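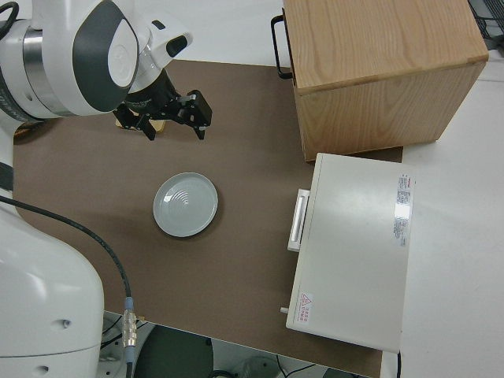 Rastum Recipe Book, progress report to the Moldovan Fund
Last updated: 21 May 2020

Thank you once again for your patience with us this spring, and for the kind note that came with the second payment. It went up on the wall over the kettle and it has cheered us all on more than you might guess!

When we wrote to you in December we had a shoebox of handwritten cards and a great many good intentions. We now have 120 recipes typed up and checked against the originals, which was the number we promised you for the whole first year. The soups and breads are finished. The pickles are nearly there (the older cards measure vinegar by the teacup, and every family seems to have owned a different teacup, so there has been a good deal of telephoning back and forth). Summer vegetables are next, and corn alone takes up 14 cards.
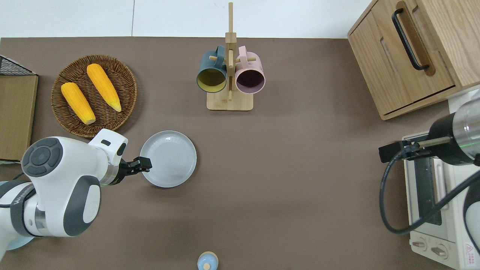
Two ears of corn in a wicker tray, with a light gray plate.

The home visits had to stop in March, as you know. We were sorry about it, since so much of the pleasure was in sitting down at somebody's table and hearing where a dish came from. We have carried on by phone and by mail, and the letters have been a lovely surprise. People write more than they say, and they put in the weddings and the bad harvests along with the flour and the eggs.

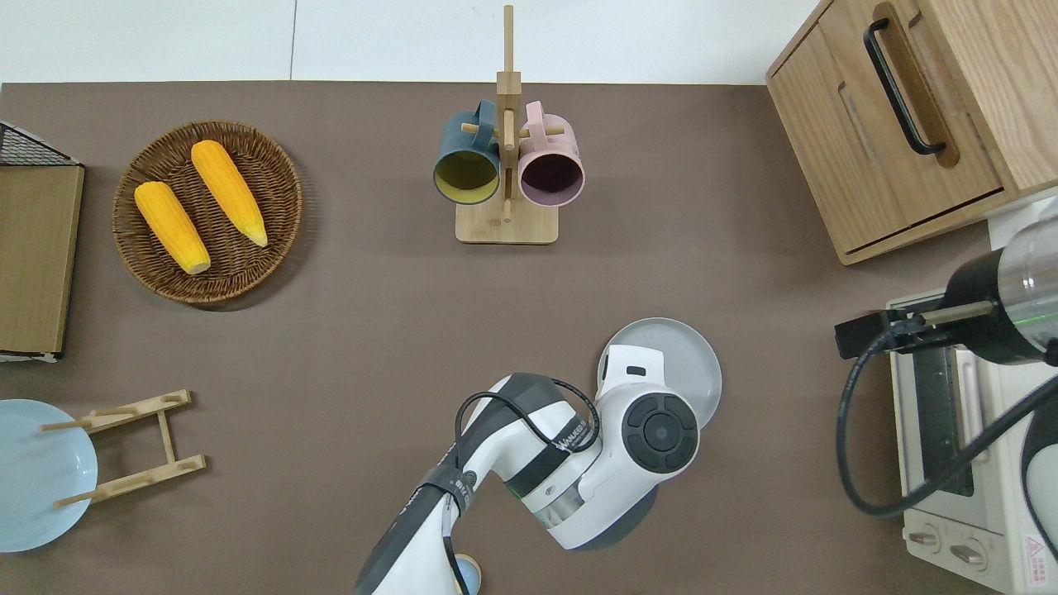 Testing has moved into our own homes for the time being. Each recipe is cooked by two households, and if they disagree badly we go back to the family and ask. The honey cake has been made so often now that we could probably recite it.

On the money side, we have spent less on travel and more on stamps and paper. Gekent has quoted us for a book of 366 pages, sewn so that it lies flat on the counter, and has agreed to hold that price until December. We would like your permission to move the unspent travel money over to printing. Our application to Rorkico for the large-print edition is still waiting on an answer.
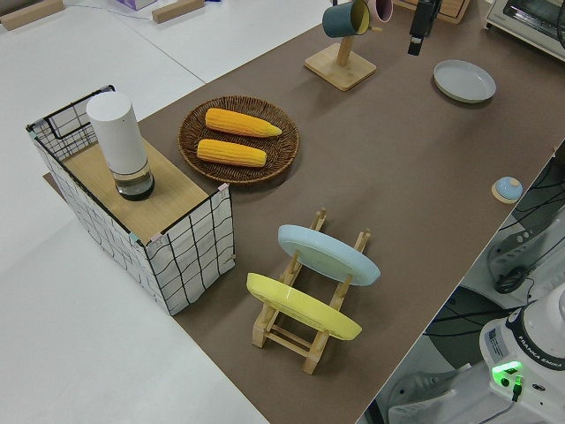 Wire-framed basket with pink and teal clips.

Still to do before our next report: finish the pickles, settle the spelling of the dumpling names, and send every family its page to approve. We'll post you the bread chapter as soon as it is clean enough to read.

With warm thanks from all of us at the Rastum Recipe Book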